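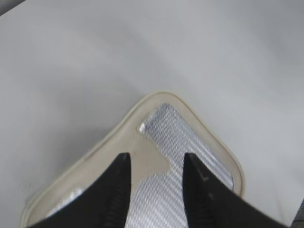
운동화 밑창은 왜 푹신할까요? 운동화를 신고 뛰면 발이 별로 아프지 않습니다. 그런데 맨발로 딱딱한 길을 뛰면 금방 발뒤꿈치가 아픕니다. 그 차이를 만드는 것이 밑창입니다. 밑창은 한 장의 고무처럼 보이지만, 보통은 여러 층이 붙어 있습니다. 층의 모양도 조금씩 다릅니다. 어떤 층은 그냥 평평하고, 어떤 층은 사진에 있는 납작한 물건처럼 가장자리가 조금 올라와 있고 둥급니다. 발 옆을 감싸는 층이 이런 모양일 때가 많습니다. 발이 옆으로 미끄러지지 않게 잡아 주기 위해서입니다.

밑창에는 어떤 층이 있을까요?

제일 아래에 있는 층을 겉창이라고 부릅니다. 땅에 닿는 부분입니다. 겉창은 대부분 고무로 만듭니다. 고무는 잘 닳지 않고, 땅을 꽉 잡습니다. 겉창에 있는 줄무늬와 홈은 예쁘게 보이려고만 있는 것이 아닙니다. 비가 온 날에는 물이 홈을 따라 옆으로 빠져나갑니다. 그러면 고무가 땅에 더 잘 닿고, 덜 미끄럽습니다.

가운데에 있는 층은 중창입니다. 오늘 이야기의 주인공입니다. 중창은 주로 폼이라는 재료로 만듭니다. 폼은 안에 작은 공기 방울이 많이 들어 있는 재료입니다. 빵을 잘라 보면 작은 구멍이 보이지요? 폼도 비슷한데, 방울이 훨씬 작아서 눈으로 보기 어려운 것도 있습니다.

발바닥이 닿는 층은 안창입니다. 안창은 얇고 부드럽습니다. 손으로 꺼낼 수 있는 운동화도 많습니다. 집에 있는 운동화에서 안창을 꺼내 볼 때는 어른에게 먼저 물어보세요. 풀로 붙인 안창을 억지로 당기면 찢어집니다.

폼이 하는 일

여러분이 달릴 때, 발이 땅에 닿으면 땅도 발을 밉니다. 세게 밟으면 땅도 세게 밉니다. 이 힘이 짧은 시간에 한꺼번에 오면 아픕니다. 폼이 있으면 공기 방울이 눌리면서 납작해집니다. 납작해지는 동안 시간이 조금 더 걸립니다. 그래서 힘이 천천히 전해지고, 발은 더 편합니다. 베개 위에 떨어진 달걀과 돌 위에 떨어진 달걀을 생각해 보세요. 높이는 같아도 결과가 다릅니다.

발을 들면 방울이 다시 부풀고, 폼은 원래 모양으로 돌아옵니다. 그때 눌렸던 힘의 일부를 돌려줍니다. 모두 돌려주지는 못합니다. 나머지는 열이 됩니다. 아주 적은 열이라서 우리는 잘 느끼지 못합니다. 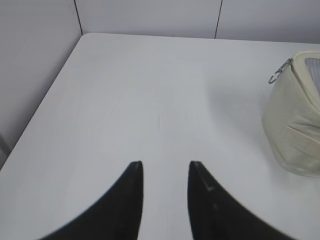 흰 탁자 위쪽을 향한 검은 집게의 두 끝. 사이가 벌어져 있습니다.

푹신하면 푹신할수록 좋을까요?

아닙니다. 너무 푹신한 신발은 걷기가 힘듭니다. 침대 위에서 달리기를 해 본 어린이는 알 것입니다. 발이 깊이 들어가고, 몸이 흔들리고, 빨리 방향을 바꿀 수 없습니다. 그래서 운동마다 밑창이 다릅니다. 농구화는 옆으로 움직일 때 발을 잘 잡아 주어야 합니다. 오래 달리는 사람의 신발은 폼이 두꺼운 것이 많습니다. 역도를 하는 사람은 거의 눌리지 않는 딱딱한 밑창을 신습니다. 무거운 것을 들 때 발밑이 흔들리면 위험하기 때문입니다.

에솔데일(Esoldale)에 있는 작은 신발 공방 우크스카(Wukska)에서는 새 중창을 만들면 기계로 1,000번을 누릅니다. 그다음에 두께를 다시 잽니다. 처음보다 많이 얇아졌으면 그 폼은 쓰지 않습니다. 공방의 어린이 운동화 '그루텔(Grutell)'은 중창이 폼 2장으로 되어 있습니다. 위의 폼은 부드럽고, 아래의 폼은 조금 더 단단합니다.

폼도 늙습니다

운동화를 오래 신으면 폼이 지칩니다. 공기 방울의 벽이 조금씩 망가져서, 눌린 다음에 잘 돌아오지 못합니다. 겉은 깨끗해도 속은 이미 납작할 수 있습니다. 운동화 옆을 보세요. 중창에 가로 주름이 많이 있으면 폼이 많이 눌렸다는 표시입니다. 뜨거운 곳에 두는 것도 좋지 않습니다. 젖은 운동화는 난로 옆에 두지 말고, 안에 종이를 넣어서 그늘에서 말리세요.

집에서 해 보기

설거지용 새 스펀지 하나와 지우개 하나를 준비하세요. 두 가지를 책상에 놓고 손가락으로 10번씩 눌러 보세요. 어느 것이 더 많이 들어가나요? 어느 것이 더 빨리 돌아오나요? 다음에는 스펀지 위에 무거운 책을 올리고 하룻밤 기다리세요. 아침에 책을 치우고, 자로 스펀지의 두께를 재서 공책에 쓰세요. 한 시간 뒤에 다시 재어 보면 숫자가 달라질 수도 있습니다.

낱말 풀이
겉창: 땅에 닿는 밑창의 층
중창: 겉창과 안창 사이에 있는 층
안창: 발바닥이 닿는 얇은 층
폼: 작은 공기 방울이 많이 들어 있는 재료

2022년 9월 9일 금요일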